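JERNGATE HALL KITCHEN GROUP
Minutes of the September meeting

Held in the small kitchen, 7:15 p.m., the large kitchen having been double-booked with choir practice.

Chair: Hernán Correa
Apologies: two received, one of them from a person who was later seen in the choir.

1. Minutes of the last meeting
Agreed, after "spork" was corrected to "stock" in item 3. The original version was felt to be more interesting.

2. Matters arising
The drawer by the sink still sticks. Hernán has planed it once and is willing to plane it again. The labels for the cupboard doors have been printed but say "Momanham," so they will go back to the printer.

3. Cutlery
This took most of the evening. The group was reminded that the hall owns three kinds of cutlery - the metal, the colored plastic and the white plastic - and that all three live in the same drawer, when it opens.

The white plastic forks came with the Llorente catering order and were meant for a single lunch. Opinion was divided on whether they should be washed and kept. One member said a fork with four good tines has nothing wrong with it. Another said that was how we came to own 800 of them.

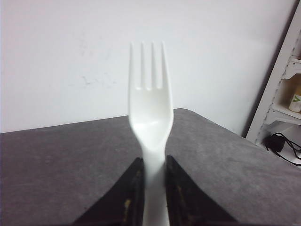
It was put to a vote and the washing party won by one. White forks will be kept for outdoor events only, in the tall tub, tines up. A proposal to store them tines down for reasons of hygiene was heard at length and will be heard again next time.

4. Spoons
The mint-green spoons are popular with the toddler lunch and with nearly everyone else. They have begun turning up in the garden shed, the piano stool and, in one case, Gikum, which is 20 miles away. The group asks that they be returned without questions.

Hernán asked whether green spoons could be laid out singly on the gray surface at setup so that people take one each. Several people doubted that people would take one each. To be tried at the next lunch.
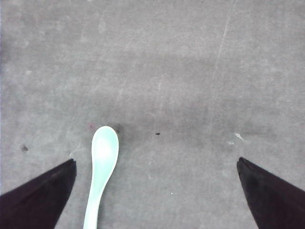

Photo: Jerngate Hall Kitchen Group

A suggestion that we buy more green spoons was met with the current balance, $1,555, and a reminder that the oven door comes first. The quote for the door is expected before the next meeting, as it was expected before this one.

5. Place settings
There was confusion at the last supper over what counts as a setting. After discussion the following was agreed for informal meals:
One blue plate per person, set at the front.
One pale blue cup behind it, with the spoon and fork standing in the cup, handles down.
Anyone needing a knife can ask.

The member who prefers cutlery laid flat in the traditional way asked for this to be minuted. It is minuted. It was pointed out that with 70 people coming to the harvest supper and tables the width of an ironing board, traditional would have to wait.
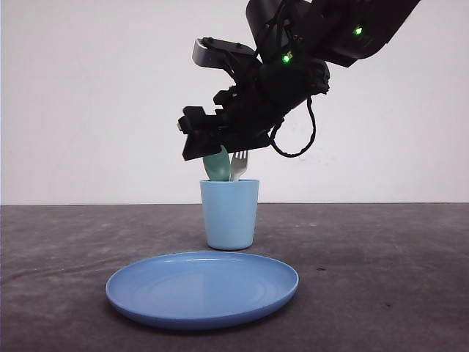
Plate, cup, spoon and fork, as agreed under item 5.

Matching the blues was raised. The plates are darker than the cups and always have been. No action.

6. Any other business
The dish towels have been taken home for washing by someone, and the group would like to know who. The kettle trips the switch if the urn is on, so please pick one. A large tin of custard powder was found behind the flour and is older than the flooring. Hernán will dispose of it, wearing gloves.

7. Next meeting
Same time, large kitchen if the choir allows. Bring a screwdriver for the drawer.

Meeting closed at 8:50 p.m. Washing up was done by those who had not left quickly enough.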